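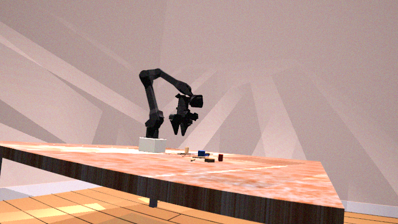
Chores as Manipulation Problems: Notes for Session 7

Thursday
Matilde Coelho

1. Scope

These notes cover one question: which household and shop-floor chores can a single arm with a two-finger gripper do without help? Locomotion and two-handed work are left for the second half of the course. Read the Horner chapter on contact before the lab.

2. Why start with blocks and cylinders

Clearing a kitchen counter and kitting parts at a bench have the same core. The arm must find an object among others, choose a grasp, lift, carry and release. A simulated tabletop with a few blocks and cylinders keeps that core and drops the rest. A cup-shaped cylinder stands in for a cup, a low block for a box of screws. Thin sticks are the hard case - the fingertips have very little height to work with before they meet the table.

The course simulator, Novlow, resets in seconds. The Stisamcombe task set used in the lab has 4,000 trials, of which 3,920 are for training. Do not tune on the remainder.

3. Clutter and cables

Most failures in the lab are planning failures. An arm that picks up a lone block reliably will often go wrong when the block has a neighbor. A cord is worse again. Treat a block with a cable on it as one deformable system: the free end moves when the block moves, and anything resting against that end may move too.

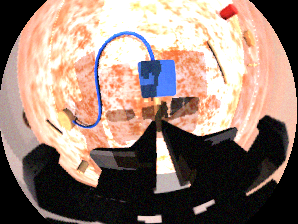
The planner should therefore score a grasp on what it disturbs as well as on whether it holds. Asfaw's cost term, handed out in February, does this with a penalty on predicted neighbor motion. It is crude but cheap to compute.

4. Where this leaves chores

Sorting rigid parts in a fixed bin: yes, at shop-floor speeds. Clearing a mixed table: partly, with a person nearby. Coiling a cord or folding a towel: not yet at a useful rate.

5. Lab work

Run the 127 clutter trials. Log every contact, including those on objects that were not the target. Send logs to Obsa Jemal by 5 p.m. - late logs are not graded.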